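The Slow Ferry to Skarnilen

02/08/2020

I missed the fast boat by two minutes, and I have been grateful ever since. The fast boat gets you from Odport to Skarnilen before your coffee is cool enough to drink. The slow one takes most of the day, stops at every dock that has a light on it, and carries hay, bread, bicycles, mail and, on my trip, an upright piano under a tarp.

You buy your ticket on board, from a window the size of a paperback. Then you pick a side. People who know the route sit on the left going out, where the wind is kinder and the cliffs come close enough that you can hear the birds arguing. I sat on the right, got soaked before we cleared the harbor wall, and moved.

The first stop is Purves, which has a dock, a church and a smokehouse, and the smell of the smokehouse reaches you well before the other two. We were there long enough for me to run up the hill and buy a paper bag of smoked mackerel, still warm. I ate it with my fingers, leaning on the rail, and I would put it up against any restaurant lunch I've had this year. Bring napkins! I used my map.

After Purves the water opens up and the boat starts to roll a little. This is when the regulars bring out their thermoses and their cards. I was dealt into a game whose rules were explained to me three times, each time differently, and I lost every coin in my jacket to a woman who had to be past eighty. She bought me a bun with the winnings.
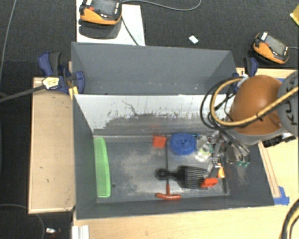 By early afternoon the islands come thick and fast, low and green, some with a single house and some with only sheep. The boat slides between them at walking pace. At one dock a boy handed up a crate of eggs and took down a sack of flour, and the whole business was over before the ropes had gone tight. At another the crew waited for a dog that wanted to get on, rode with us to the next island, and walked off as if it had a meeting.

Mestunberg is the one real town along the way, with 531 people in winter and a bakery that sells out by noon. Its houses are painted in strong colors — mustard, brick red, a green like old bottles — and they climb the slope so steeply that each front door looks over its neighbor's roof. The piano got off here. It took six people, a handcart and a great deal of shouting, and when it was finally down on the stones somebody lifted the lid and played half a waltz. The whole boat clapped.

If you have an extra night, spend it in Mestunberg. The path behind the church climbs 500 feet to an old lookout, and from the top you can see the whole route laid out behind you, Purves included. Go in the evening, and take a sweater even in August. September is better still, I'm told, when the heather is out on the north side and you can get a room without calling ahead.

The last stretch to Skarnilen is the quietest. Most of the passengers are home by then, and the crew eat their supper on deck with their boots off. We came in at dusk past a line of racks hung with nets, and the harbor lights went on one by one along the quay. A passenger with a fiddle case was telling someone on shore about the piano before the gangway was down.

The fare is 50 crowns each way, cash only, and bicycles ride free. I'm going back next summer, and I'm sitting on the left.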